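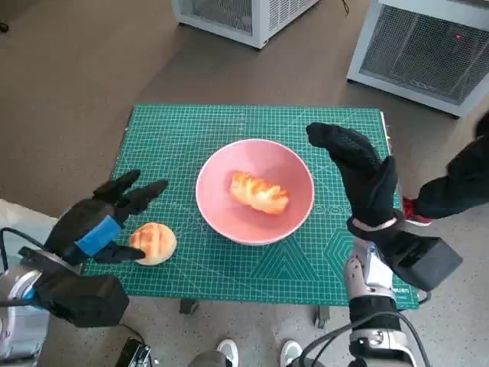

## 1/ Bread thread

Settling in with a cuppa to talk about bread and bowls, so mute me now if that's not your thing. I've been baking small things all through autumn – buns, twists, the odd roll that was meant to be a bun – and I've finally got opinions about what to put them in. The pink bowl with the white rim is the one that started it.

## 2/

I used to be a basket person. Linen napkin, wicker basket, the lot, because that's how my nan did it and I never thought to question it. But crumbs get down into wicker and they live there forever, and every time I lifted the napkin to shake it out I'd find half of last month's poppy seeds. Evelien Bakker, who has eaten at my table more than anyone I'm not related to, finally told me to just use a bowl. She was right and she's been lovely about it.

## 3/

The twisted roll first. I like a long plait laid on the diagonal in a round bowl, because it sits there nicely and you can see all the ridges, and the ridges are where the colour is. Mine never come out one even brown. You get the pale yellow down in the folds and the deeper amber on top, and I've stopped fussing about it. Els Declercq rolls her strands thinner than I do and gets a tighter twist, but she also has a great deal more patience than I'll ever have.

## 4/

Then the round one with the crisscross on top. For anyone who asked how I do mine: a sharp blade, shallow cuts, one direction and then the other, and don't go back over a line once you've made it. I brush with egg before I score so the lines stay lighter than the rest. If you score first and brush after, the egg runs into the cuts and you lose the pattern. Ward Nijs does it the other way around and we've agreed not to discuss it at dinner.

## 5/

And yes, the green mat with the grid! I've had a few messages about cutting mats on tables since I started rabbiting on about them. A bowl on bare timber slides about when people reach in from all sides, and it stays put much better on one of these. The grid is handy too, if you're the type who likes things lined up (I am, a bit). Just please keep one for craft and another for the kitchen table, and don't knead on either of them.

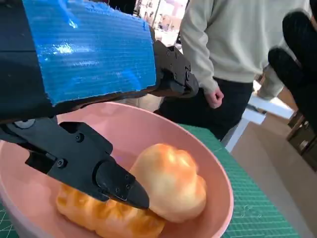

## 6/

Two baked things to a bowl is my rule now, one long and one round. I used to pile them up and whatever was on the bottom got squashed and a bit sweaty. With two, they lean on each other and that's that, and when they're gone you bring out more from the kitchen and everyone's pleased to see you.

## 7/

On plastic bowls, because I know some of you will have feelings. I love a ceramic bowl, I've got a beautiful one from the Vesthorpe market, and it weighs as much as a small dog. For handing bread along a table, plastic is light, it has a thick rim you can grab, and if Sem Baert knocks it off the end again (hello Sem) we all just carry on eating. The only thing I'd say is let your bread cool properly on a rack before it goes in. Warm bread in plastic goes soft underneath, and you've done all that work on the crust.

## 8/

Colour matters more than I expected! Golden bread in a white bowl looks a bit washed out to me, and in a dark bowl it looks like it's fallen down a well. That pale salmon sort of pink makes everything in it look as though it's straight out of the oven. I'd never have picked it off a shelf for myself – I'm a navy and grey sort of person – and now I'm on the lookout for a second one.

## 9/

Brock Kennedy wanted to know about leftovers. Anything still there after dinner gets wrapped in a tea towel overnight, and next day I split the round ones and toast them cut side down in a pan with butter. The plaits I tear into chunks for bread pudding. They go in the freezer until there's enough, and the pudding gets made in August, when it's cold and dark and we need it.

## 10/

Anyway, the kettle's gone again. Tell me what you serve your bread in, and if you're still a wicker person I'd love to know how you get the seeds out.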